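Speaker notes — "After the council vote: what a small opposition can do"
Evening course for new candidates, Savau
Tuesday, May 18, 2021
Speaker: Izzati Pelupessy

Opening (keep it short)

Thank the organizers. Say that I was a candidate two times before I was elected, and that the first time I lost by 100 votes. Wait a moment after this. People like to ask about it, but questions come at the end.

The Hartono ward result

In January the seat in Hartono was decided by four votes: 687 for Rizal Tarigan, 683 for Mirjana Hodžić. Read both numbers slowly. Mirjana asked for a recount and the result stayed the same. She then wrote to each street group which had helped her, and she still goes to the ward meetings.
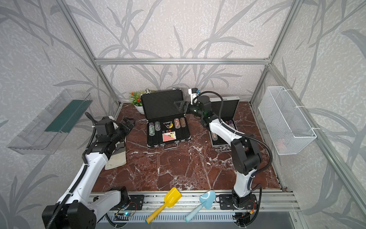

My point is that a losing candidate keeps her list of contacts, and the list is worth more than the posters. Tell how Mirjana used hers for the bus petition. The bus to Mimavham runs again in the evening — mention that Rizal also signed.

Working with the majority

Afiq Wijaya and I sit in a group of 2. We cannot pass a motion alone. We read the agenda on the day it comes out, then we telephone the chair, Zulkifli Osman, before he has promised his answer to other members. Sometimes he says no. The drainage motion failed twice, and I should admit that my first text was badly written.

If there is time: the story of the missing page in the budget papers. If not, go on.
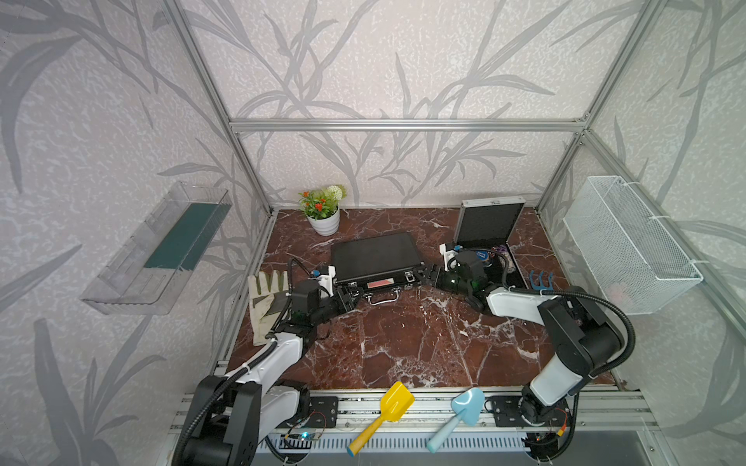

Questions

Somebody will ask about the Hultimeck site. The planning decision is still open, so I can only explain the steps and not say how I will vote.

Leave the sign-up sheet near the door. Afiq has the pens.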